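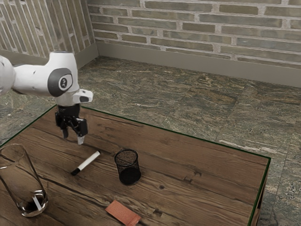
I added up what our family spent on presents last year, and the total was $1,620. That covers birthdays, Christmas, two weddings, teachers, and the pile of small thank-you gifts that I never think of as gifts when I'm paying for them. The small ones were the surprise. I had assumed the weddings did the damage, but it was mostly cheap, useful things, the kind I pick up on a Target run and wrap that night. A black mesh pen cup like the one on the table up there is a good example. So is a clear glass vase. I have given both, more than once, to people who already had a pen cup and a vase.

This post is about what I changed between January and now. It isn't sponsored. I mention a couple of products by name and I paid for both.

The first thing I did was write down everyone we buy for. I used the back of an envelope and then ran out of envelope. There were 26 names. Some of them I had to think about for a minute, like the woman who cut my hair before she moved to Chisholm, and my husband's old supervisor, Ross Paterson, who gets a tin of cookies from us every December. We have not seen Ross in four years. He sends a card back. I asked my husband if he thought Ross would mind a card instead of a tin, and he said Ross would probably be relieved, as he's diabetic. So that was one.

I put the names in a spreadsheet with three columns: who, what for, and what we gave last time. The last column was mostly blank. I could remember what I had given my sister and my own kids, and almost nothing else. That bothered me more than the money did. If I can't remember what I gave somebody five months ago, I wasn't paying much attention when I bought it.

Then I called a few people. I felt awkward about this and put it off until after spring break. My friend Davina Dow and I have traded birthday gifts since college, and I told her I wanted to stop and go out to lunch instead, each paying our own way. She said yes before I finished the sentence. She had a candle from me in a drawer that she hadn't lit, and I had one from her. We went to lunch in March. I had the soup and half a sandwich.

Not every call was like that. My aunt Natalina Amato likes to give presents and likes to get them, and she told me so. She is 80 and she keeps a closet shelf of things already wrapped, with sticky notes on them. I'm not going to talk her out of it. She stays on the list, and I moved some of the money from other names over to hers. For her birthday I had a photo of my grandparents' store reprinted and framed. The reprint was cheap, the frame was not. She has it in the hallway across from the bathroom, where she says she'll see it most.

Teacher gifts are next, with May coming up. We have three kids and, counting the bus driver and the speech therapist, nine adults at the school. In past years I did a mug or a little plant with a gift card tucked in. I asked Nicanor Quezada, who taught my oldest in third grade and now lives down the street from us, what he did with all the mugs. He said he kept the ones with a kid's handwriting on the tag and took the rest to the church sale. He also said a gift card for groceries or gas was good, any amount, and that a note from the kid was the part he kept longest. So this year it's a note and a gift card in a plain envelope. The kids will write the notes themselves, spelling and all. I bought the cards over a few months so it wouldn't all hit in the same week, and the total came to $166.

As for the things I tried along the way:

Prilto is a gift tracking app. You put in birthdays and it reminds you two weeks ahead. The reminders worked fine. It also wanted to show me gift ideas every time I opened it, which for me is like keeping chips on the counter. I used it for a month and went back to the spreadsheet. If you don't have trouble with impulse buying you may like it better than I did.

The Allent wrapping cloths I will keep using. They are squares of cotton that you tie around the box, and inside our own house they come back to us. I got the medium set. The medium is too small for a board game, so get the large if you have kids. They wash well. The red one bled a little the first time, so wash it alone.

I also set up a separate checking account for gifts, with a fixed amount moved into it on the first. My brother-in-law Ruaridh Moncrieff does this for car repairs and had been telling me to try it for ages. When the account is empty I wait. It has been empty once so far, in February, and my nephew got his present ten days late. He is six and did not notice, or he was polite about it.

A few people have asked if the kids mind. The younger two don't. The oldest is thirteen and wanted to know if this meant fewer presents for her, and I told her yes, probably one or two fewer, and that she could pick something to do instead. She picked a concert in August. The concert costs more than the presents would have. I let it stand since I had offered.

I still have a box in the laundry room of things I bought ahead on clearance. There are bath sets in it, a picture frame, some markers, and a puzzle with a lighthouse. I'm not buying anything to add to it, and I'm using it up when a kid gets invited to a party on short notice. The puzzle has been in there since before we moved. If anybody local wants it, leave a comment and I'll put it on the porch for you.

I'll post the numbers again after the summer birthdays. There are seven of those between June and the end of August, and my mother-in-law has already asked me what the kids want.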